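Oatmeal bath soak (dogs)

An oatmeal bath soak is a powder made from very finely ground oats that you stir into a dog's bath water. It's used on dogs with dry, flaky or itchy skin, and it isn't a shampoo, so it doesn't do much about mud. I've been using one on my old kelpie cross for years and I look after this page, so forgive me if I wander a bit.

What's in it

The main ingredient is colloidal oatmeal, the name for oats milled so fine that they hang in the water and turn it milky. Breakfast oats straight from the packet just sink and clog the plughole (ask my plumber!). Some makers add a bit of bicarb, dried calendula or coconut milk powder. Zondura, the one most people around here know, is plain oats and nothing else. Busex has lavender in it, and my dog sneezes the whole way through, so we've gone off that one.

Where it came from

People were putting oats in their own baths long before anyone thought of the dog. The Zondura version was started by Nadège Maillard, a groomer in Drilcombe, who ground her first batches in a coffee grinder and gave them to clients in paper bags. She later sold the recipe to Huet, a small pet care firm, and the first run was 2,000 tins. I've still got one of those tins and keep clothes pegs in it. 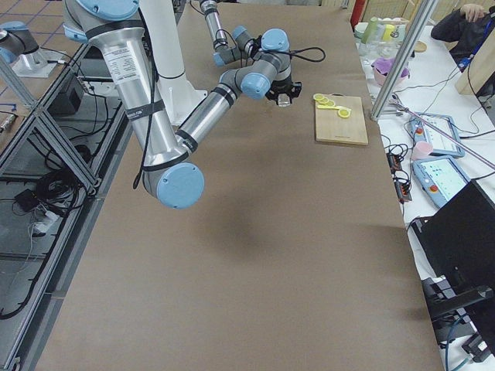
How it's used

Fill the tub with lukewarm water, up to the dog's elbows or so, and sprinkle in the powder while the tap is still running. I use 40 grams for a medium dog and half that, 20, for a little one. Swish it with your hand until the lumps are gone. Then in goes the dog, and you ladle the water over the back and shoulders with a jug for as long as they'll put up with it - ten minutes is a good run at our place. Keep it out of the eyes and ears. Rinse lightly and pat dry with a towel, no rubbing.

If the dog's grubby, shampoo first and soak second. I did it the other way round for ages and washed all the good stuff down the drain.

Cautions

A dog with a grain allergy might react to oats on the skin, so try a small patch first. Open sores, bald spots or a yeasty smell are a job for the vet. The tub gets very slippery too, so put a rubber mat down.

Storage

Keep the powder somewhere dry with the lid on tight. Once it's mixed with water it goes off quickly, so tip out whatever's left. Opened tins are best used within 2 months, though mine rarely lasts that long in February, when the grass seeds are bad and everyone's scratching.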